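Chapter 9
Writing About Your Own Childhood

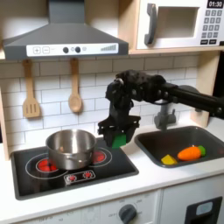
Fig. 9.1 A play kitchen with a toy hood, stovetop and microwave.

Most people who sit down to write about their early years begin with a date and a place of birth. It is a safe way to start, and it is usually dull. The reader learns where the writer was born but has no reason yet to care.

In this chapter we look at memoir that begins with one small thing the writer can still recall clearly. Our main text is the first section of Yaa Darko's Ayaaba, in which she describes the winter she was 10 and heard a serial read aloud on the radio in her aunt's shop in Cestness. She did not understand all of it. She remembers the reader's cough, the smell of paraffin, and the fact that she missed the last episode — a loss she still minds forty years later.

Darko's first draft opened with her family's move to Vindwood and ran to 3154 words before the radio was mentioned. The published opening is 1544 words long and the radio is in the first line. Extracts from both are printed in section 9.2, and you should read them before going further.

By the end of the chapter you should be able to:

pick out the point at which a memoir really starts
tell apart what the child knew and what the adult writer knows
cut background from a draft without confusing the reader

Before you read
Write down the first book, programme or song that held your full attention. Note where you were and who else was in the room. Leave gaps where you cannot remember — do not fill them in. Keep the page, as you will need it for the exercise in section 9.4.

9.1 Where to begin

A life has an obvious order, and a memoir may follow it or ignore it. Darko does a little of both. Her opening stays in the shop for several pages, then goes back to the years before the move.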